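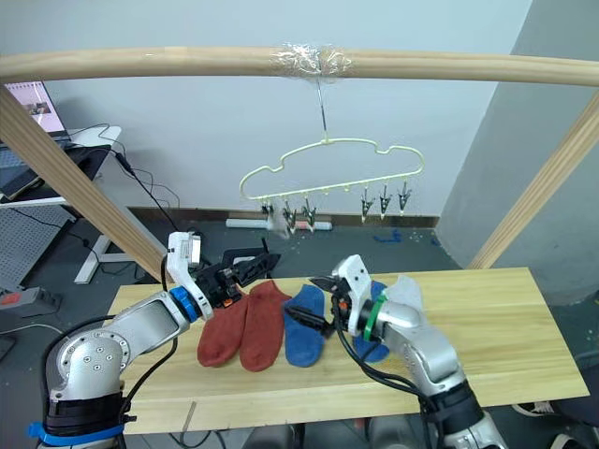
Gripper trial, Stivumdale workshop — minutes, December

Minutes of the previous meeting agreed.

1. Sock hanging. The Ekmont fingers completed 309 attempts and the Bedoya set 30. Too few to compare — Bedoya to be run again on the same socks and clips.

2. Clips. The stiff ones slow both sets. Two spare hangers to be ordered.

3. Controller. Vernima update put off until the Bedoya runs are done.

4. Cables. Right arm bundle to be re-tied before the next run.

Next meeting at 2 pm, same room.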